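Chapter 6

Sorting Small Things

In this chapter you will learn
how to decide what belongs together
how to choose a box that fits the work
how to prepare the table before the first piece is moved
how to write a label that another person can understand

Key words: category, compartment, divider, latch, remainder, sorting surface

6.1 A drawer in the Poon workshop

When Li-hua Poon took over her uncle's repair shop in Jasier, she received the keys, a list of customers and one very deep drawer. The drawer had not been sorted for many years. In it were screws, springs, washers, pieces of chain, buttons from coats, two thimbles, and a quantity of small plastic parts which had fallen from toys that were brought in for repair. When a customer asked for a screw of a certain length, her uncle put his whole hand into the drawer and stirred.

Li-hua stirred also, for the first month. Then she began to write down how long she spent at the drawer. On one busy morning the total came to 40 minutes, and on that same morning she bought a packet of springs that she already owned. She found the old springs one week later, under the chain.

We begin with this drawer so that the reader will keep it in mind. Most of the rules in this chapter are simple, and a student may feel that they do not need to be taught. But a drawer of this kind exists in almost every house and every shop, and it was filled by people who knew the rules.

6.2 What is a category?

A category is a group of things that we agree to treat in the same way. The word "agree" is important. A red button and a red bead have the same color, but a tailor will never look for them at the same moment. For the tailor they are two categories. For a teacher who prepares a color lesson with small children, they are one.

Before you sort, therefore, ask who will look for the thing and what this person will be doing at that time. Write the answer on paper. Students often skip this step and start with the most visible quality, usually color or size. They make beautiful groups, and afterwards they cannot find anything in them.

In Chapter 5 we sorted books and folders, which stand up by themselves and carry their names on the outside. Small things do neither. They roll, they mix, and they look alike from a distance of one arm. For this reason the container has more importance here than it had before.

6.3 The compartment box

The most common container for small things is a shallow box divided into cells. It is sold in many sizes, and for a beginner the plain type with a hinged lid is good enough. Look at three points when you choose one.

First, the cells. A box in which all cells are equal looks tidy in the shop, but real collections are not equal. You will have many of one thing and few of another, and some pieces will be long. A tray that offers both long sections and small square pockets will serve you better. Give the long sections to pins, rods and anything that should lie flat, and keep the square pockets for blocks, beads and nuts.

Second, the lid. It should open completely and lie back on the table. A lid that stands half open falls on the fingers -- and one fall is sufficient to throw the contents of a small pocket into its neighbor.

Third, the latches. Close them and open them several times before you pay. Weak latches are the usual cause of a mixed box.
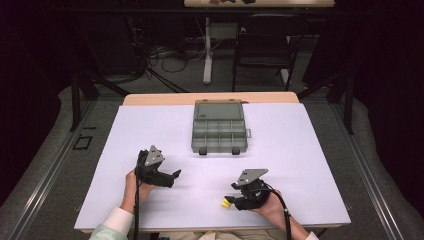
Figure 6.1 An open compartment box on a white sorting surface, with a small yellow piece held at the right.

The surface under the box deserves the same care as the box. Wood with a strong grain hides small brown and gray pieces, and a patterned cloth hides everything. A plain white board laid over the table solves both problems, and it can be lifted and put away when the table is needed for dinner. Place the box toward the far side of the board and leave the near part free for your hands. The pieces which you have not yet sorted should go to one side, never between you and the box, where your sleeves will drag them.

Good light is necessary too. If you have one lamp only, put it on the side opposite to the hand you write with.

6.4 The order of work

Siu-ming Ko, who taught storage and supply at the Faltammont evening school, gave his students a fixed order of work. We repeat it with small changes.

1. Clear the table and lay the board.
2. Open the box and check that every cell is clean.
3. Take one handful from the collection. Spread it until no piece lies on another.
4. Name the categories aloud.
5. Move the pieces one at a time, starting with the category you are most sure of.
6. Put what remains in a separate dish. Do not force it into a cell.

The pieces in the dish are called the remainder. Beginners are ashamed of the remainder and try to make it disappear. Please let it stay. After the third handful, look at the dish again. Very often a new category has formed there without any help.

A common question is whether to take the pieces one by one or to push them in groups with the side of the hand. Pushing is faster for dry beans and similar things. For mixed hardware it gives many mistakes, and to correct a mistake in a deep cell takes longer than to place the piece correctly.

6.5 Labels

A label is written for a person who was not present when you sorted. "Small" is not a label, for this person does not know what you compared it with. "Coat buttons, four holes" is a label. In the Sukutero method, which we will study in Chapter 7, every label has two parts: the name of the thing and the place where it is used. For the moment the name is enough.

Write in pencil until the box has been in use for 2 weeks. Categories move during this time -- some cells overflow and others are never opened.

Exercise 6.1
Choose a drawer at home that contains small things of different kinds. Without touching it, write down the categories you expect to find.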